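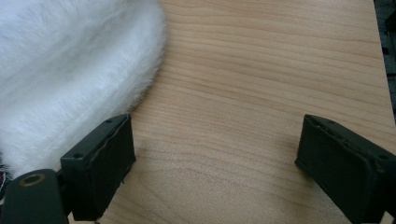 浅色木纹上的白色长绒

首页 园艺工具 盆器 种球 读者来信

Trerisa 自吸水花盆用了一夏天:出差党的救星,还是又一个塑料桶

阅读时间:6分钟

自吸水花盆我前后买过三个牌子,没有一个让我满意,所以 Trerisa 这款刚出来的时候我是不打算买的。商品页上写着“一次加水,31天无忧”,后面跟着一个很小的星号,点开才知道是在室内、散射光、小型观叶植物的条件下测的。我家阳台朝西,七月下午四点还晒得人睁不开眼,这个数字对我来说等于没写。

后来还是买了,因为邻居搬家前把阳台上的植物托给我,她那几盆薄荷和天竺葵喝水像喝酒一样,我一天浇两次都跟不上。买的是中号,两个,米灰色。

先说结构

外盆当水箱,内盆坐在里面,靠两根棉芯往上吸水。侧面有个注水口,旁边一根浮标。这套东西十几年前就有人用饮料瓶做过,原理上没有什么新鲜的。Trerisa 收的钱主要花在外形上,平心而论外形确实不难看,边沿收得干净,放在客厅里不像个工具。

棉芯是我最不放心的地方。说明书让你先把棉芯泡透再装盆,我第一盆没泡够,水箱满满的,上面的土一周以后还是灰白的,叶子全耷拉下来。说明书里这句话印在第7页,夹在保修条款前面,字号跟蚂蚁差不多。这么关键的一步,应该印在盆底或者干脆贴张纸条。

第二盆泡了一整夜,情况好得多。薄荷长得很疯,天竺葵倒是一般,下部叶子发黄,我怀疑是根一直湿着。天竺葵本来就喜欢干透了再浇,放进自吸水盆等于逼它天天泡脚。产品页的适用植物列表里偏偏有天竺葵,排得还挺靠前。

水到底能撑几天

朝西的阳台,盛夏,薄荷长满盆:6天。浮标落到底以后,土里还能再顶一天,再往后就蔫。换到北面窗台种绿萝,时间长很多,我没有等到它干透就手痒加了水,所以那个31天我既不能证实也不能推翻。只能说,如果你买它是为了出门旅行,先在家里按你自己的光照试一轮,别看着广告就拖箱子走人。

浮标也有毛病。头一个月很灵,之后注水口里长了一层绿藻,浮标就卡在中间不动了,看着永远是半箱水。拆出来用旧牙刷刷干净又好了,可是拆的时候得把内盆整个提起来,连土带植物挺沉,根还会从盆底的孔里钻出去缠在棉芯上。薄荷那盆我提了一次,扯断了不少根。
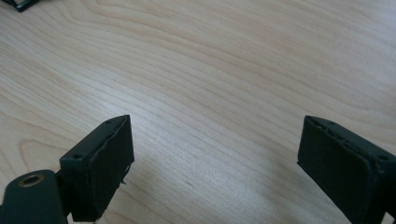

跟另外两家比

Osik 的那款我也用过,水箱小一圈,但注水口做得大,手指伸得进去,清藻方便。盆身薄,晒了一个夏天边上有点发脆。Kun 的便宜得多,没有浮标,只有一条透明的小窗,土脏了以后窗也看不清,可至少不会骗你说还有半箱水。要是只种薄荷、罗勒这一类爱喝水的,我会买 Kun,省下来的钱多买两包土。

网上有个博主 Macario Manríquez 把 Trerisa 夸得很厉害,说种什么活什么。我翻了他的照片,全是龟背竹和白掌,摆在有空调的房间里。那种环境下我拿搪瓷脸盆也能种活。

有人问能不能种球根。我的意见是别试。郁金香、水仙休眠的时候要干,盆底常年有一汪水,球多半会烂。客服回复我说“休眠期不加水即可”,那我为什么要花这个钱买一个带水箱的盆?风信子水培另说,那是另外一种容器的事。

售后

我写信问棉芯能不能单买,7天后收到回信,让我去 Trarkstead 的网店找。找到了,一包两根,邮费比棉芯贵。后来我用旧棉布条拧了一根换上,目前吸水看着差不多,能用多久还不知道。

买不买

给3分吧,满分我按5分算。好看,水箱密封没问题,搬来搬去没漏过。扣分扣在浮标、说明书,还有那个31天。绿萝、白掌、铜钱草可以放心用,多肉、天竺葵、迷迭香不要。大号我没买过,有人说大号的棉芯还是那两根,要是真的,上层的土恐怕很难吸到水,买过的读者可以写信说说。

补一句:盆底没有排水塞,室外淋雨会积满。我那盆天竺葵后来挪回了普通红陶盆,黄叶摘掉以后新长了几片,颜色还行。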